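Gripper opens by itself halfway through a lift, no fault logged. Pads or something else?

Posted by Faisal Kazmi, May

Two small arms on one base, each with a two-finger gripper and a wrist camera. We use them for a hanging-and-fetching job: the left one goes to a thing hung up on a clip, closes on it, lifts it clear and brings it over. The supplier (Sidico) set it up and signed it off after 100 clean cycles, which I have on paper and which I have never once managed to repeat.

In the last run I logged 238 cycles. Most were fine. On 6 of them the fingers closed, the arm started up, and then the fingers let go on their own, with nothing on the screen afterwards. The log says "grip OK" all the way through, including while the part is on its way to the floor. On 2 of those the part landed close enough to the other arm's cables that I hit the stop button.

Sidico say the pads are worn and want to sell me a new pair. I don't believe worn pads explain it. A worn pad should slip, and what I'm seeing is the fingers opening. They also told me it was "probably the lighting", so make of that what you will. 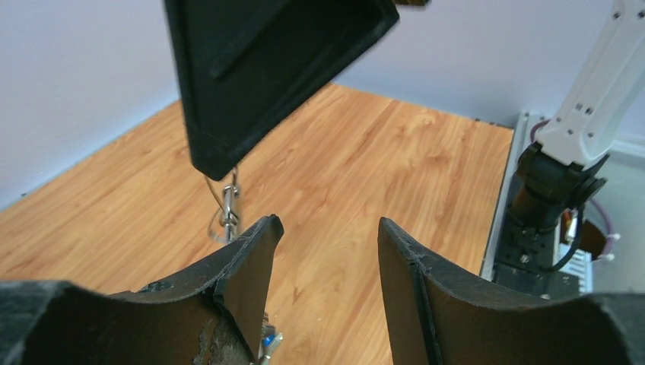
Wrist camera view, left arm. Wear is near the base of the left pad and along the top edge of the right one.

Things I have tried: turning the closing force up one notch (no change), running slower (no change, though I only did a short run), restarting everything (no change, obviously). I haven't had the gripper apart because they say that ends the warranty. Has anyone had this, and was it the pads?

Answer from Jouko Kemppainen (marked as helpful)

I doubt it's the pads too, but you haven't ruled them out, so don't go back to Sidico shouting yet.

"Grip OK" on a lot of these small grippers only means the motor reached the position or the current it was told to reach. It is not a sensor on the part. If the part goes, the message can stay up quite happily. So I would ignore that line of the log completely and find out if you can record motor current and finger position separately.

Then look at the moment of release. If the current falls to nothing and then the position changes, the gripper has lost power or had a reset, and I would be looking at the cable. Anything that flexes at the wrist gets bent on every single cycle and a break inside the sleeve won't show. With the power off, feel along it and check the plug is fully home. With the power on and the arm parked, hands well away, have the software turn the wrist through its range with the gripper closed on a bit of foam. If it opens at the same angle more than once you have your answer, and it costs a cable.

If the current stays up and the fingers close further as the part goes, it's slipping and Sidico are right, annoying as that is. From the side a fast slip can look very like an opening. I've been caught by that.

The safety side bothers me more. Something that lets go without knowing it has let go shouldn't be lifting over anything you care about, or anyone. Keep people out of reach of both arms until it's found, and put a mat down. I wouldn't turn the force up any further either, you'll only cook the motor and muddy the test.

Answer from Arturo D'Amico

Had the same on ours, changed the pads, fine since. Sometimes it is just the pads. Get them from Tiwari, cheaper.

Reply from Faisal Kazmi

Same make of gripper? And how many cycles is "fine since"? Mine will go forty without a problem and then do it twice before lunch.

Reply from Arturo D'Amico

Different make. Didn't count.

Reply from Faisal Kazmi

Right. I'll do the foam test with the current logged and post what I get. Sidico have now offered to "update the settings" remotely and I've said no until I've got a copy of the old ones.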